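Stilten release module (for Grullik two-arm kits)
Revised version, in stock

I'll start with the fault, as most of you landing on this page have come looking for it. The first Stilten modules could hang on to an object after being told to let go. The arm would carry on with its next move quite happily, fingers still shut, and whatever was in the hand went along for the ride. On a hard, heavy thing you'd hear it straight away. On something light and floppy you might not notice until it had swept half the table on to the floor (ask me how I know!).

I fit and test these myself, and the objects that catch it out are always the thin ones. Flower stems are horrible. The fingers curl right round, there's hardly any load on them, and the old module read that as an empty hand, so it skipped the opening step altogether. A bottle or a sponge gives it enough to feel, but I keep a mix of shopping on the test table anyway, with a loose printed cloth underneath, which I like because a dragging finger rucks it up and shows me the problem early. 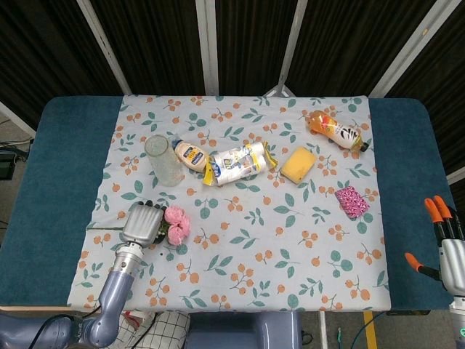 Left hand at the artificial flowers, right hand resting on the teal strip.

So what's changed? The revised module no longer decides for itself whether the hand is empty. It opens the fingers every time it gets a release command, checks that they've really moved, and only then lets the arm carry on. If it can't confirm an open hand within 4 seconds it stops both arms and waits for you. Yes, both! I had a few grumbles about that while I was trying it out, but with one hand stuck and the other still working across the same table I'd much sooner have the lot stop.

Please read this bit before you go near a stuck hand. Hit the emergency stop, wait for the arm to settle, and support the forearm before you touch the fingers. Don't pull the object out. I did that once with an old module and the hand chose that moment to catch up with its queue of commands, and it gave my thumb a proper nip. Glassware wants moving well out of reach first, and I never start a flower run with anyone leaning over the table.

Fitting is easy enough if you've had the wrist cover off before. Allow 20 minutes a side, then run the Provusura check from the service menu with the hand empty, and again with something thin in it. The check asks for a soft object and a hard one, and I'd add a stem of some sort even though the instructions don't mention it. I've run up to 100 grips in a sitting on the new version, mostly with the flowers, the vase and the bits you can see on the cloth.

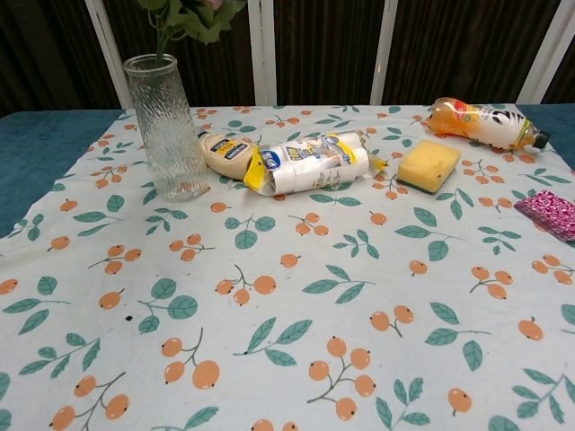

Reader's comment: We had the sticking fault on our left hand only, always with thin handles, and blamed the cabling for weeks. Swapped to the revised module in January. It does stop more often than I'd like on paintbrushes, but it hasn't dragged anything since. Could you make the waiting time adjustable?

Not on this version, sorry. It's fixed in the module and I'd rather leave it there until I've done more with brushes and pens. I have got the request on my list, though.

What's in the box: one Stilten module (revised), a new wrist gasket, fixing screws and a printed copy of the safety notes. You'll need one module per hand, and please don't mix old and new on the same kit, because the old one ignores the shared stop.

Will it fit yours? Grullik kits, yes, both sides. Apaza wrists, yes, but you'll want the adaptor lead, which I sell separately. Anything else, drop me a line before ordering.

Exchange price is 20 pounds if you send the old module back, whatever state it's in. If yours has already stuck on something, pop a note in with it saying what the object was and which hand, and leave the log on the card. Don't wipe it!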